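4. What the Underside of a Chair Tells the Person Building It

4.1 The chair goes together upside down

We began this part of the study thinking that the instruction sheet would be the interesting thing. The sheet matters, and Section 5 deals with it, but what surprised and delighted us was how much people learn from the chair itself. Most buyers of a plastic chair never look at the underside again once it is in use. For the length of the build, though, the underside is the whole job, and a well-shaped one can guide the hands almost without help.

Participants in the Kiltdale sessions came from 30 households, and each built chairs from a set of 6 models. The sessions gave us 304 finished builds and 651 spoken remarks that we could tie to a particular part of a chair. The Flato, a light plastic chair sold in parts by Julelent, drew more remarks than any other model, and they were by far the most fun to code. People talked to it. They told legs to stay put, they praised sockets, and one participant thanked a rib.

Nearly everyone started by laying the seat face down on something soft. The sheet does ask for this, but many had done it before they opened the sheet. A padded surface protects the visible side of the seat and also stops it from sliding when a leg is pushed home. Builders who worked on a bare tabletop spent more time chasing the seat around, and several ended up pinning it with a forearm.

4.2 Ribs, rims and collars

The underside of a molded seat is full of features that were put there for strength. A raised rim stiffens the edge. Diagonal ribs carry load from one corner to the other, and where they cross they leave pockets that keep the part light. None of this was meant as instruction, yet builders read it that way. The crossing ribs point at the corners, and the corners are where the legs go. When we asked participants how they had known where to begin, the ribs came up again and again (Figure 3).

The collar at the top of a leg works in a similar way. On a chair turned over, it sits low, right beside the seat, and stacked grooves around it invite the fingers to grip there. Participants often ran a thumb over the grooves of a collar before they tried to seat the leg, and some used them as a gauge, checking whether one leg had gone in as deep as its neighbor. 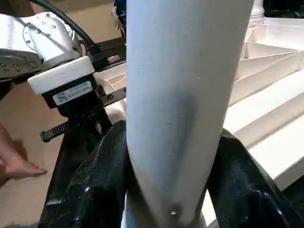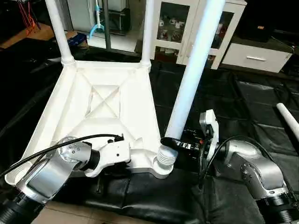
Figure 3. First picture: a white tube with the head of a small metal screw near its lower end. Second picture: chair seat with its underside facing up on a black padded surface; three legs can be seen, and the near one has a grooved collar at its base.

4.3 Which end is which?

A leg with a gentle taper looks almost straight when it is held alone. Two side by side, one of them reversed, make the difference plain at once. This small fact explains a pattern that puzzled us for weeks. Builders who took all the legs out of the bag first and lined them up on the floor almost never tried a leg the wrong way around. Builders who took them out one at a time did so quite often, mostly with the first leg, and then never again. The first leg became the pattern for the others.

Screws deserve a paragraph of their own. A bright metal head against pale plastic is very easy to find, and participants liked that. It also gave them a landmark: many turned every leg until its screw faced the same way, although the chair would have been just as sound otherwise. We first coded this as wasted effort. After listening to the recordings again we changed our minds – the matching screws were how people satisfied themselves that the legs were in properly, and those who lined them up went back to check their work less.

Tightening order varied more than we expected. Some builders finished each corner before moving to the next. Others set all the legs loosely, stood back for a look, and then went around again. The second group had far less trouble with the last leg, which tends to be the awkward one when the seat has already been pulled slightly out of true. On the Flato this was easy to put right, and we saw very little frustration over it.

4.4 Turning it over

The best moment of any session is the turn. Up to that point the builder has been looking at a tray with poles sticking out of it; a second later there is a chair. Participants paused, pressed on the seat with a flat hand, and rocked it from corner to corner before sitting down. Remarks here were short and cheerful. We scored confidence right after the turn using the Henao scale, and it was higher for models whose undersides had drawn more remarks during the build. We would not lean on that result too hard, as the models differ in price and weight too, but it fits what we heard in the room.

Section 5 takes up the instruction sheets and the steps at which builders reached for them.

Shared 30 times · 6 comments

Related items
Stacking, storing and the life of the spare chair
Reading the sheet last: instruction use in home furniture builds
Floor, table or bed? Where people choose to assemble
The leftover screw: a short note from the Kiltdale sessions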